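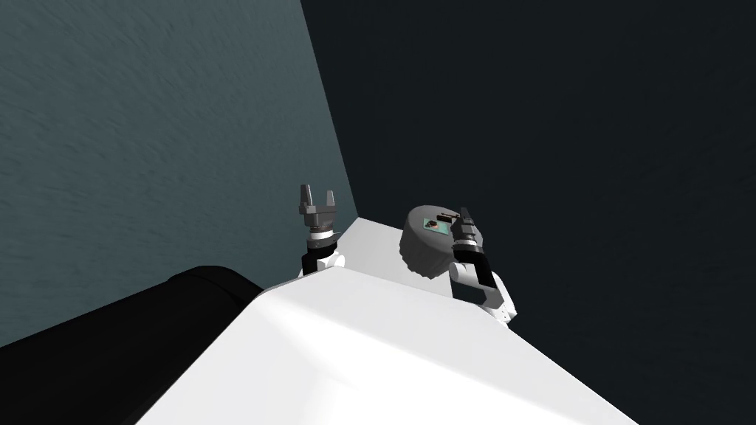 Before you sign for a robot, ask what happens in month 11

Business > Workshop > Buying equipment
Tuesday, January 29, 2019
By the Vernness staff desk
4 minute read

The purchasing manager at Msimang, a parts finisher with two small plants, has a rule about simulations. She will watch one, once, and then she wants the quote.

"A simulated robot never waits for a forklift," she says. "It can have an arm on each side and a nice dark knob up by the grippers, and I still don't know what I'm paying for."

She asked that we leave her name out, as she is still negotiating with two suppliers. The proposal on her desk comes from Lisero, an integrator that wants to put a two-armed machine on a bench where workers now turn and inspect round parts by hand. The rendering is free. Everything after it has a price.

I asked whether she was against the idea.

"No. I'm against the spreadsheet that came with it. It said we'd have our money back by July. I asked which July and they had to go away and check."

Her main complaint is with what gets left out. The first version of the quote covered the robot, the arms and one set of grippers. It did not cover guarding, the electrician, spare fingers or the days her own people would spend bringing parts over for trials. She added those lines herself and sent the thing back.

"They weren't hiding it, exactly. They'd call it site costs. Well, it's my site, so it's my cost."

Grippers are where she pushes hardest. The part in a demonstration is always clean and always the same size, she says, and hers arrive with oil on them. She has asked Lisero to run 200 of her own parts, picked from the bin by someone on her floor, before any deposit is paid. As of last week they had agreed to 6.

"Six! I could get six right with barbecue tongs."

Msimang has been through this before. A few years ago it bought a conveyor sorting system called Mototier, on the strength of a good presentation and a discount that ran out on the Friday. The system worked well enough until the product mix changed in month 11, and then every adjustment meant a call-out fee. It is still on the books. She would not say what it cost.

So her budget for the new cell has a line for reprogramming in the first year and a bigger one in the second. Finance wanted to know why the number went up as the machine got older. "I told them to go and have a look at Mototier. It's under a tarp."

She does see a case for the purchase. The job is dull, it is hard on the wrists, and the evening shift has trouble filling it. If the trial goes properly she will recommend one cell, leased, with a break clause. She won't recommend the pair that Lisero has pencilled in for the other plant.

And if Lisero won't run the full trial?

"Then I've spent nothing and I've seen a cartoon. I can live with that."

A reply from the supplier is due before the next capital round. She has already told the floor supervisor to keep a bin of parts aside, oil and all.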